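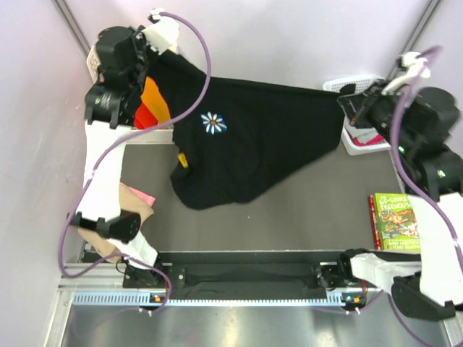
Most of what comes into the sorting room at Birside is T-shirts. The woman who runs the clothing side of the shop has been doing it for nine years, and she says people are always surprised by that. They expect coats and dresses. She gets plenty of those too, but a T-shirt is what people own most of and part with most easily. A good many are black, like the one with a small daisy embroidered on it, white petals outlined in blue and an orange center. She would put that one on a hanger. "Plain black shirts go in the folded stack," she says. "If there's a bit of stitching on it, people need to see the stitching."

The shop sells secondhand clothes from a storefront on McKinnon Street, and the sorting room is behind it. It has a long table, a rolling rack and a steamer. Bags come in through the side door from opening until four in the afternoon, and the table is supposed to be clear before anyone goes home. She admits that on a Friday it often isn't.

Her first step with any shirt is to hold it up by two corners and let it hang. She does this before she looks at the label or the size. "You find out most of it right there," she says. "A shirt that's been washed wrong will twist. The side seam comes around to the front. You can't see that when it's lying flat, and you can't see it when it's folded, but you hold it up and there it is."

After that she turns it toward the window. Black cloth is the hardest to judge, in her view, and she won't do it under the ceiling lights. Deodorant marks show up as a gray haze under the arms. Fading usually starts at the shoulders and the collar. She runs a hand down the inside to check for pinholes, which tend to be at belt height, where the fabric rubs against a buckle or a countertop.

I asked what she does about embroidery. She said she looks at the back of it first. Loose threads on the inside can be trimmed and knotted in a minute. Puckering around the design is harder to fix, and it usually means the shirt shrank and the thread didn't. She steams those from the inside with a towel underneath and gets some of them flat. "Some of them stay wavy and I price them down a dollar," she says. "Somebody will still want it. Kids don't care."

She doesn't use an iron on stitched designs at all anymore. She flattened one years ago on a shirt she liked, and it never came back up.

Tags are another matter. The shop used to use plastic barbs pushed through the fabric, and she got tired of the holes. Now they pin paper tags through the side seam or the care label. The tags come from a supplier called Zukton in boxes of 1000, and last December the shop used up 964 of them in the one month. She remembers the number from the reorder sheet. It was the only time she has had to borrow from the housewares shelf.

Folding takes up more of the day than people would guess. She folds every shirt over a piece of stiff cardboard so that the stacks come out the same width, and she slides the cardboard out at the end. The shelves hold 26 to a stack. Any higher and the top ones slide off when a customer pulls from the middle, and customers always pull from the middle.

What doesn't sell in 2 months gets pulled and packed for Prernby, a textile recycler that sends a truck. Stained and torn shirts go straight into the same bin. Cotton ones get cut up for rags first if a local garage has asked for some. She cuts off the hems and collars, which are too thick to be any use for wiping.

I asked if she had any advice for people bringing clothes in. She thought about it while she worked through a bag. Wash them, she said, and make sure they're dry all the way through before you tie the bag shut. Turn them right side out. Check for things caught inside, too. She has found socks up sleeves, a child's undershirt stuck inside a sweatshirt, and once a pillowcase inside another pillowcase.

"And don't fold them," she said. "It's nice of you, but I'm going to unfold every one."

The side door is open Tuesday through Saturday. Shirts start at three dollars.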